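Prakley Tindale 2 Running Shoe
2 min read

The Tindale 2 is a neutral trainer for road races from 5k up to the half marathon. It replaces the first Tindale, withdrawn in April. The last is unchanged. The heel collar is lower and the tongue is stitched on both sides.

Midsole
Single-density Nesix foam. Tested to 1,000 km on the treadmill rig.

Outsole
Blown rubber, 80 percent coverage. Not suited to loose gravel.

Care
Remove insoles after wet runs. Air dry only.

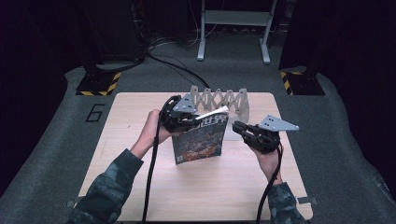
Sizing
Half sizes to 13. Wide fit on request.

Comments

Rafail Bakalis: Does the wide fit use the same insole?

Kwok-wai Chuang: Mine did. Laces are too long, though.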